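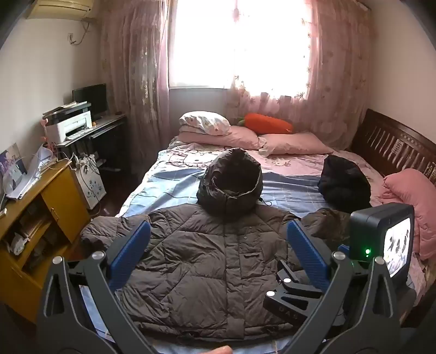 Figure 3. Start pose from the garment set, view from the wrist camera of the hand-held tool.

4.2 Start poses and the hood problem

Thick padded garments were left out of our first round of collection, and the policy trained on that round did badly on them, so the second round was built mostly from coats and jackets. Shirts and towels lie close to the surface and the fingers can slide under an edge. A padded sleeve pushes back, springs open, and the fold line moves after the fingers let go. The start pose matters more here than we first thought. In the jacket of Figure 3 the body and both sleeves are spread out, but the hood is bunched into a lump near the middle of the bed, and a demonstrator has to decide whether to deal with it first or fold the sleeves over and leave it. We allowed both at first. This was a mistake, see below.

Each demonstration starts with the garment front side up and the fingers fully open over it, and ends when the tool is lifted clear of the folded bundle. Demonstrators were told to keep the garment in view at the start and not to smooth it with the free hand. No other rules on the room. Beds, sofas, floors all allowed, bedspreads with any pattern. Kamran Salehi argued for a plain sheet under every garment, as in the earlier Plodeck recordings; we tried it for part of August and dropped it, the policy then failed on printed covers.

4.3 Labelling by hood order

Demonstrations of hooded garments were split by hand into two groups, hood-first and sleeves-first. Zohreh Kiani and Mohsin Sial labelled separately and disagreements were settled by a third viewing. Most disagreements came from demonstrators who touched the hood, gave up, and went to a sleeve. These were marked sleeves-first.

We then trained three policies with the same network and the same number of steps: mixed, hood-first only, sleeves-first only. Each was run 20 times on a hooded jacket not in the training set. A run counts as a success if both sleeves lie inside the body outline and the hood does not stick out past the collar side of the bundle. Judged from a top-down photo by someone who did not know which policy had run.

Hood-first succeeded in 17 of 20 runs. The mixed policy was clearly worse, and its failures were nearly all of one sort – the arm went to the hood, stopped short, drifted towards a sleeve and closed on nothing. Sleeves-first fell between the two. It rarely stalled, but the hood was often left outside the bundle. We take the stalling as a sign that the mixed policy averages over two orders which both make sense on there own.

4.4 Effect of the grip width signal

The Letora tool records finger opening as well as camera pose. With padded fabric the fingers stop well before they meet, and how far they close depends on how much filling is caught. We removed this signal from the input of the hood-first policy and trained again. Early grasps looked the same by eye. Later grasps, on doubled fabric, slipped more often, as the policy tended to lift before the grip was firm.

Adding a wait of 30 frames after each close command got some of this back, at the cost of slower folds. Not a real fix. A drop in opening followed by a flat stretch seems to be what the full policy uses as its cue to lift, though we have only checked this on 2 jackets and would not lean on it to heavily.

Drawstrings remain an open issue. A loose cord can be pinched along with the fabric and then drags the hood back out during the last fold. We did not label for this.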